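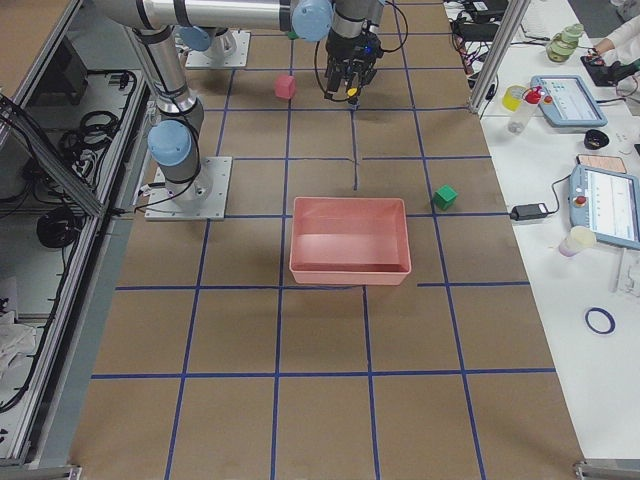

I get the same dozen emails every time Sollcombe puts season tickets on sale, so I finally wrote my answers down. I've sat in the same end of the Griltum for years and I've bought, swapped and resold more seats than I'd like to admit. The first thing I tell people is to learn the seating chart, and it's easier than it looks – think of a big sheet of brown paper marked off into squares with dark blue tape. Each square is a block, and you're just picking your square.

When do single-game tickets go on sale?
Members get first crack in September, and everybody else gets in a week later. Set an alarm. The rivalry game against Randska goes fast!

What does a decent seat cost?
I paid $80 for most games last season, in the lower corner. Up top you can get in for $20 if the opponent isn't much of a draw. The Randska game is another story (I've seen up to $353 for a pair on the resale sites, and those weren't even good seats).

Is it cheaper to wait until game day?
Sometimes. Prices usually slide in the last few hours, especially if it's raining. I wouldn't risk it for a big game or if you're bringing kids and need seats together.

Are season tickets worth it?
If you'll go to more than half the home games, I'd say yes. If you're going to three or four, buy singles and spend the difference on parking and food.

What about parking?
Lot C off Barasa Street is my favorite. It only has 200 spaces, so get there early, but you can walk out the back way after the game and miss the worst of the traffic.

Can I transfer my tickets to a friend?
Yep, right in the team app. Do it the night before – the signal outside the gates is terrible and you don't want to be standing there waiting for a barcode to load.

Who do I call if something goes wrong?
Ask for Hermenegildo Ponce at the box office. He fixed a double-booked seat for me before kickoff and was really nice about it. The window opens two hours before the game.

Last updated Jul 21, 2025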